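Amlow Word List: household and kitchen vocabulary from Lorkdale

Version 4, released 29 August 2024
Maintainer: Gunārs Navickas

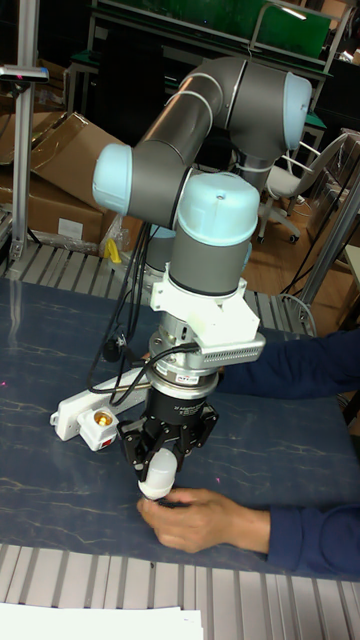

The list contains 1633 entries collected from handwritten recipe books, shopping notes and letters kept by families in Lorkdale. Every entry is one word or one short phrase, with the spelling as it was written, a modern spelling, and a short meaning in English. I began the work because the printed dictionary of Masri leaves out most of the words which people use at home.

What is in the package

words.csv is the main table. It is saved as UTF-8, with a comma between the columns and quotation marks around any field which itself contains a comma.
sources.csv has one row for each notebook or bundle of letters, with its short code.
changes.txt tells what was corrected from one version to the next.

Columns in words.csv

id: a number which never changes, also when an entry is removed. Numbers of removed entries are not used again.
written: the word as it stands in the source, with all its mistakes.
modern: the spelling I would use today. It may be empty.
meaning: a short explanation in English.
topic: one of seven topics (food, tools, cleaning, garden, clothing, measures, other).
source: the code from sources.csv.
sure: yes or no. I write "no" when I could read the letters but I do not trust my own understanding of the word.

How the words were collected

The notebooks were lent by 48 households. I copied each one by hand and then typed it. Where two readings were possible, I kept both and put a slash between them in the column "written". Please be careful with this if you sort the table by that column.

Names of people were taken out, also first names. Names of villages stay, because many dishes are called after the place. Pisov soup, for example, has three entries, and they are three different soups.

Known problems

The topic "measures" is weak. The same small cup has different sizes in different families, and I did not try to give them in milliliters.

Words for bread are too many compared with words for meat. One source, a baker's notebook with the code B4, is the cause of it. If you want a more even list, leave this source out.

In version 3 the letters with a long mark over them were lost in part of the table. They are restored now, but if you made your own copy from version 3, you should replace it and not try to repair it.

Some meanings are still only one word long. "Pot" is not a good explanation when there are several kinds of pot. I am rewriting these slowly, and the next group should be ready in November.

What it is good for

The list was made for reading old recipes and for people who write about the history of home cooking. It can also be used for teaching. It is too small for counting how often a word was used, and the households were not chosen in any planned way.

Use and corrections

You may copy, change and share the list if you name the Amlow Word List and the version number. Corrections are welcome. Please send the id, the new text and a few words about how you know it. A memory from your grandmother is enough, only write that it is a memory, so I can mark it in changes.txt.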